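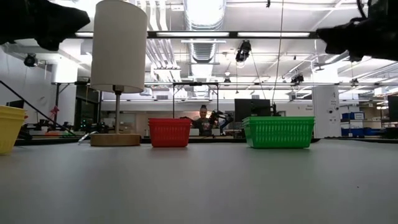 Gurkemside, April

Student project report: trying out the Onmont two-arm kit

Group members: Yeison Bermúdez, Golshifteh Khosravi, Grigore Sandu
Supervisor: Clementina Azevedo

1. Why we did this project

Our department wanted to know if the Onmont kit is a good choice for the second-year practical course. The kit is sold as a complete set for teaching: two arms with grippers, the control software and a book of exercises. We were asked to use it as a normal student group would use it, and to write down what was easy and what was difficult. We had 17 working sessions with it. The price we were given is 4000 pounds for the set, without the table.

None of us had worked with two arms before. Grigore had programmed one small arm at his former school, and this helped us in the first days.

2. The task

The exercise book begins with wooden blocks. We did these exercises quickly and then we chose our own task, which is sorting things from a home into plastic baskets. The baskets are red, green and yellow, and they are stacked inside each other, so the rim is thicker than the rim of a single basket. We also put a table lamp between the yellow and the red basket. The lamp is not sorted. It is an obstacle, and both arms must work near it without touching the shade.

The lamp was the idea of Golshifteh, and it made the task much harder than we expected. It is the tallest thing on the table. The path planner in the kit knows the table surface, but all other objects must be entered by hand as simple shapes. We entered the shade as one cylinder and the base as another. The cord we could not enter at all, so we put it near the far edge.

3. Installation

The printed guide says that one person can install the kit in an afternoon. We were three persons and we needed two afternoons. The mechanical part is well explained, with clear drawings. The software part is weaker. Page 27 tells the reader to open a menu which does not exist in our version, and we lost most of a Tuesday on this. Cherry Mae Ambrosio from the support desk of Onmont answered our message on the next morning and sent us the corrected page. Her answer was polite and complete.

4. Results

Putting soft objects into the green basket worked well from the start. It is wider than the red one, so a small error in position does not matter. With the red basket we had to lower the speed, otherwise the gripper came down on the rim and the basket moved.

Taking one basket out of a stack was our worst exercise. The gripper often took two rims together. We made 6 versions of this program and the last one is better, but we do not consider it finished.

The emergency stop worked each time we tested it. Before each session we moved both arms up and away from the table, and we recommend this habit to other groups.

5. Comparison

We also read the manual of the Zevov set, which the department considered last year. It has better chapters on safety, but it has only one arm. We did not test it, so we can't say more.

6. Our opinion

We would recommend the Onmont kit for the second year, if the supervisor installs the software before the course. For first-year students the manual entry of obstacles is too slow and they would lose patience. We would like to have a second set of gripper fingers with a thinner tip, which the company sells separately and we did not have.

The programs and our table of obstacle shapes are in the course folder. The next group should begin with the file for the green basket and change the speed values before they use it for the red one.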